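Home & Living > Laundry

The Cloth Drawer, or How I Learned to Love Folding Again

February 14, 2018

I own too many cloths. Dish cloths, dusting cloths, the big ones I throw over rising bread, and a few I bought on a trip purely for the color and have never once let near a spill. For years they lived in a kitchen drawer that wouldn't close, and every December, when family showed up and somebody went looking for a corkscrew, I'd be embarrassed all over again.

So this winter I gave in and sorted the lot by color. Green is the everyday pile at my house, red is for company, and white goes wherever there's room. I know there are folks who sort by fabric or by job (my Kushwaha catalog has a whole page on it, with 11 categories!), but color is the only system my family will follow without calling me from the other room. 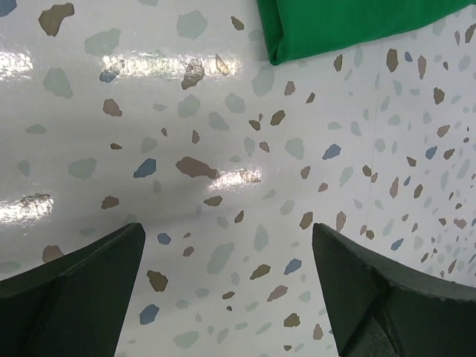
Green on terrazzo: a folded edge with a little loop of layers at the corner.

I'm a sucker for that chip pattern, by the way. Brown, dusty pink-brown, slate blue, a pale sage, all on glossy white. Crumbs vanish into a surface like that, so wipe it down before you lay anything on it. I didn't once, and I folded half a cracker into a napkin.

My method is nothing fancy. Spread the cloth out, run your palms from the middle toward the corners, and chase the long creases off the edge. Then fold it in half, and in half again. I tried the 14-step fold from the Jullis booklet and gave up at the part with the pencil. Two folds and I'm done, and the stack stands up fine if you press it with your forearm.

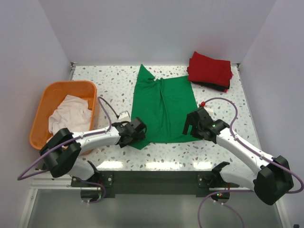

Green in the middle with its creases still up, reds stacked at the right, a crumpled white in the orange bin.

Get yourself a bin, any bin. Mine came from Cuvetti and it's ugly as sin, but everything I haven't dealt with goes in there, and the table stays clear for the one cloth I'm working on. I do the big ones first while I still have patience.

The drawer closes now. The corkscrew is still missing.

Related
Ekton Drying Racks: Worth the Floor Space?
Getting Candle Wax Out of a Tablecloth
Two Ways to Store Napkins in a Tiny Kitchen
Why I Stopped Ironing Pillowcases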